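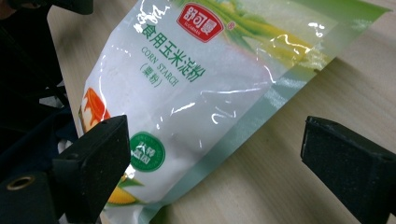

Corn Starch Questions, Answered
Updated 5/27/25

You kept asking, so I finally put all my corn starch answers on one page. I love this stuff and go through a lot of it!

The bag says 食用玉米淀粉. Is that regular corn starch?
Yes! The big green characters mean edible corn starch, and the English is printed right under them. You'll also see 粟粉 on some bags, which is another name for the same thing.

Is it the same as corn flour?
Depends where your recipe comes from. British recipes say "cornflour" and mean starch. In American stores, corn flour is the whole kernel ground fine – yellow, a bit gritty, great for breading, hopeless in pudding.

How do I stop lumps?
Stir it into cold water first, always. I use 2 tablespoons of starch to 4 tablespoons of water, and I stir again right before it goes in the pan (it sinks fast). Then let the sauce bubble for a minute so the chalky taste goes away.

Can I fry with it?
Please do! Toss chicken pieces in it until they look dusty, shake off the extra, and fry. The crust comes out so light and crackly. Markos Antoniadis wrote in to say he does the same with tofu, and now I'm hooked on that too.

My sauce went thin again the next day. Why?
Starch-thickened sauces loosen up in the fridge, and freezing is worse. Lemon juice can do it as well, so add that at the end, off the heat.

How should I store an open bag?
I tip mine into a jar with a tight lid and keep it away from the stove. Cut the cooking directions off the bag and tape them to the jar if you like having them handy.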